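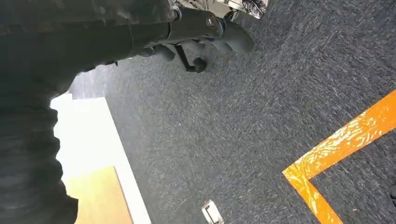 I've been using Bidinix for long enough now that I feel okay writing it up. Quick version: it's a planning and control package for a single arm with a five-fingered hand, it talks to a head camera and a wrist camera, and I like it a lot more than I expected to after the install.

The install, ugh. The docs for version 343 tell you to run the calibration wizard before you load your arm model, and if you do it in that order it quits without a word. Load the model first. After that the wizard walks you through both cameras and it's really pleasant, a little progress ring and everything.

The planner is why you'd buy it. You give it a goal for the palm, it thinks for 300 to 400 milliseconds, and it shows you a ghost of the path before anything moves. I love the ghost! You can grab any point on it and drag it away from stuff you don't trust, and it replans around your edit and leaves the rest alone (Navstead, which I used before, throws the whole path out and starts over, so you end up fixing the same elbow swing again and again).

Working close to a person is where I was pickiest. Bidinix lets you draw keep-out zones that hang off whatever the head camera is tracking, so the zone follows a seated person's shoulders and hands. There's a slider for how cautious it gets. I keep mine at 67 and the arm slows down early, in a smooth way, with none of that jerky stop-and-go. Handing over small flat things like cards is still a weak spot. The grasp planner wants some thickness to work with, and a card lying on a desk just looks like desk to it.

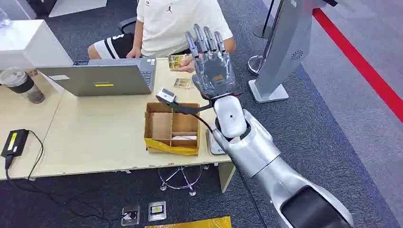 Shanti Ahuja wrote in to say the card problem mostly went away for her once she switched the grasp planner from the head camera to the wrist one and let the hand hover for a moment first. I tried it, and yes, big improvement, though now each grasp takes longer and you have to remember to switch back for anything tall.

Perception in general is good on boxes. Dividers inside a box are another story: it likes to fill the compartments in and treat the whole thing as one solid lump. There's a "hollow objects" checkbox buried under Advanced > Scene > Mesh, and I wish it were on by default. Clear plastic is hit or miss too.

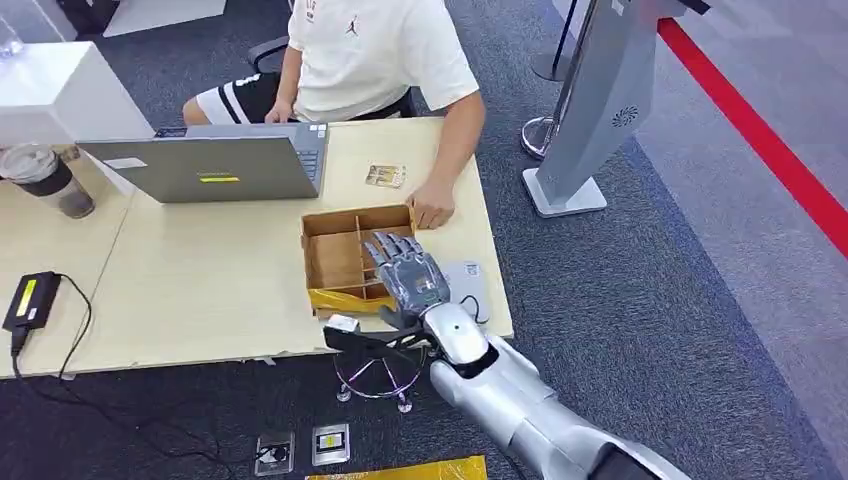
*Fingers up by the divider box, laptop open across the table.*

Small gripes, in no order:

- The log viewer can't search. At all.
- Hand poses get saved per project, so I've rebuilt my "open palm" pose more times than I'd like.
- The Zikum plugin works fine but its menu is twice as wide as every other menu.

Support has been quick, and the July update fixed the memory leak I kept complaining about. Four stars out of five from me, and I'll bump it up if they ever let me search those logs.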